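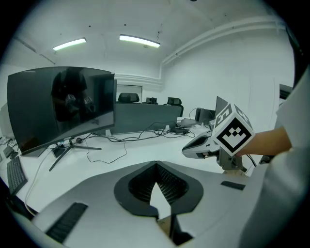 The white desk with the big curved monitor on it, switched off.

Pumelow shared desk, white top, grey legs

I've been selling office furniture on this page for a good while now and the Pumelow is the one I keep coming back to. It's a long, plain white desk that gets on with the job! You can put a big curved screen on it, a second screen next to that, a laptop further along, and people still have somewhere to put their elbows.

The top wipes clean with a damp cloth (tea included, I've tested that more than I'd like to admit). Each section is 700 mm deep, which I'd call the least you want with a curved monitor, as those splayed stands do eat into the space. Legs are grey metal and come flat in the box with the bolts and one key.

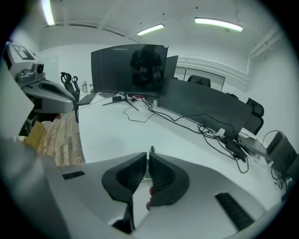 Desk with the dark grey divider along it and black office chairs behind.

The divider is sold separately. It's made by Wivow, in dark grey only, and it stands 46 cm tall in the standard size. I like it a lot. You can see over it if you stand up, but when you're sitting down your neighbour's screens stop catching your eye all day long. Fits any Pumelow top bought after September, older ones need the wider clamp, so drop me a line first.

Now, cables. There's no tray included and I do think that's a bit mean of them. With two or three screens and a power strip up top you get a proper nest in no time, so do have a look at the Kundonero tray while you're ordering. It screws in underneath and takes a full-size strip plus all the slack. 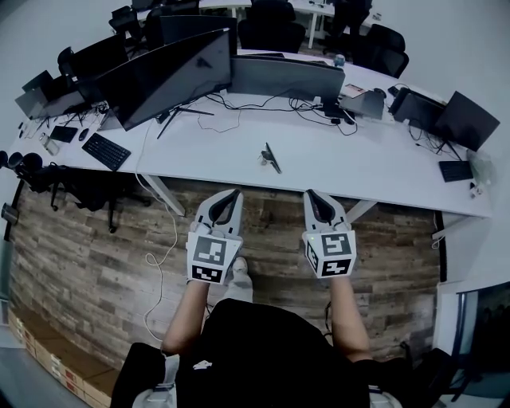

Grey legs on a wood-plank pattern floor, screens and a laptop-like device up top.

Colours: white top only for now. I keep asking for oak!

Price is 878 for a double section, divider 200 on top of that. Delivery is by Abou Zeid, who'll carry it up the stairs if you tick the box at checkout. Have a second pair of hands ready for turning it over once the legs are on, it's heavier than it looks.

Prices checked 4/27/26.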